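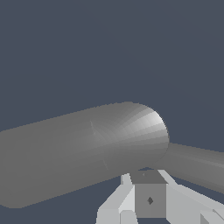

Figure 1. Wrist view in the simulator, with the gripper fingers below the capsule part.

# Picking Up the Hook: Simulation Work for a Home-Built Arm

Unai Requena
Project report, February 8, 2019

## What the project is

I am building a small robot arm on the bench in the Curudham shared workshop. The goal is for it to pick up one awkward part and put it in a tray. The arm is not finished. The base and the first two joints turn, and the gripper is still in printed pieces. This report covers the simulation half of the work, which I did in January while waiting for motors.

The simulated arm is not a copy of mine. I used a ready-made white arm model because its joint files were complete. The gripper motion is close enough to what I plan to build that the grasp tests are still useful to me.

## Setup

I ran everything on a used Valtonen desktop in the back of the workshop. The physics program is one we use in class, and I wrote the control script, which I call Flillar, in Python. It does three things in a loop: reads the pose of the part, picks a grasp point, and sends joint targets to the arm.

I kept the world as plain as I could. It has a flat floor and a plain background, with no textures on anything. My first version had a table and a tray in it, and I lost two evenings to the arm hitting the table leg. I took both out and have not put them back.

There are two views. One is on the wrist and looks out over the fingers. The other is fixed and far enough back to show the lower arm and the floor under it. I used the wrist view to judge finger clearance and the fixed view to see whether the arm was coming down in the right place.

## The part

The part is a hook made of simple shapes joined together. The real one will be printed from the same dimensions. I chose capsules and cylinders because collision checks on them are fast. The hook can be gripped in several places, but most of them are bad. If the fingers close on a rounded end, the part slides out. If they close too near a corner, one finger lands on the next piece before the other one touches. 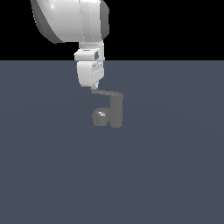 The approach is split into two moves. First the arm goes to a point above the part and stops. Then it goes down in short steps, and the script checks the distance to the nearest surface after each step. I started with one long move and it was faster, but a small error in the part pose meant the fingers pushed the hook across the floor.

## Test runs

I ran 336 grasp attempts with the part placed at random on the floor. A run counted as good if the hook stayed in the gripper for 200 simulation steps after the lift. With the first grasp rule, which aimed at the center of the whole part, 35 runs were good. The center of a hook is mostly empty space, so I should have expected that.

The second rule picks one piece of the hook and aims at the middle of its length. I have not run a full set with it yet. The short tests look better, but I don't want to give a number from so few.

## Problems

- The contact settings made the part shake when both fingers touched it. Lowering the time step fixed most of this and made each run slower.
- Flillar sometimes chose a grasp from underneath, through the floor. I added a check on the approach angle.
- My log file format changed halfway through, so the early runs had to be read in by hand.

## Next steps

The motors came from Zivska last week and two of them are mounted. Before the next report I want to finish the gripper, print the hook, and run the second grasp rule on the full set of positions. I also need to measure how much the real fingers bend, which the simulation leaves out completely.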